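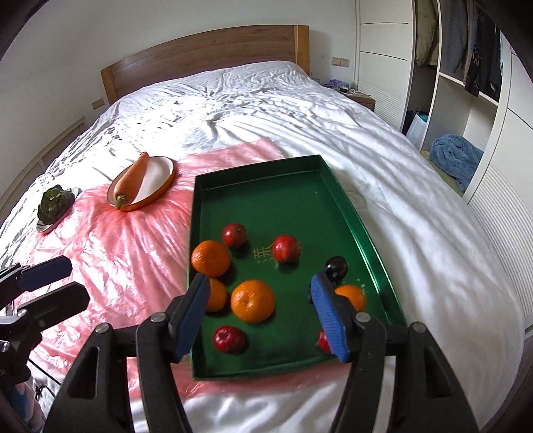
Quick one, I have to be out the door by 5. Finally sorting the fruit and veg before the kitchen gets painted, everything's ended up on the bed. Clean duvet too, oh well. Oranges and apples share the green tray for now. Just the one plum, and I'm eating it tonight. The carrot got a plate to itself, very fancy.

Declan says apples make everything else go off faster so they shoud probably move. Where though? Fridge is still unplugged in the hall. Maybe the windowsill.

Soup tomorrow if I can find the big pot. Marius has my good knife, has had it since May. Marius if your reading this, bring it back.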